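Notebook: Stison grip pads against the old flat ones

3 min read

July 16, 2018

Second go at the hand-held grippers with the ribbed pads. Peiyu Hao thinks the pads have solved our slipping problem. I'm not there yet.
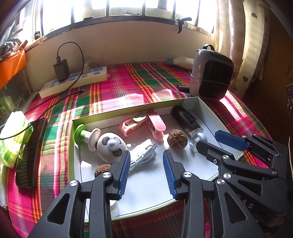 The Stison sales sheet says the ribs are good for 2,000 closes before they need swapping. Fine, but it doesn't say closes on what. Squeezing a foam block on a bench is easy work. Walnuts are hard, lumpy and the wrong shape for two parallel fingers, so I care more about those than anything else we put in the tray.

Ran 97 picks today with the new pads. Dropped 18. Peiyu points out that the flat pads did worse in December, and they did, but we had a different tray then and a different mix of things in it. I don't accept that as a comparison. We need the same items, same tray, same hands, pads swapped halfway.

Notes while I remember them:

- Walnuts: held well if I came straight down. Any tilt and they rolled along the ribs and out the end.
- Coiled charging cable: picks up easily, then half of it stays behind. I logged these as good picks and Peiyu logged them as drops. Has to be settled before anyone adds up the totals.
- Panda toy with the suction-cup mount: no trouble. Tells us very little.
- Pump bottle: slow. Round and smooth, and I had to squeeze harder than I liked.

Trigger pull feels heavier than on the Dai unit. Could be the linkage, could be my hand after an hour of this. Will put a spring scale on both.

Zostdale wants to order 230 pairs of pads on the strength of last week's numbers. I've asked them to wait. Last week's numbers were one person on one afternoon, and that person was me.

Next: flat pads back on, repeat the whole list. Peiyu to do the second half without seeing my log.

Recent entries
Stinia wrist mount: still loose
Dai controller, second firmware
Why the foam block test is no use

6 shares | 4 comments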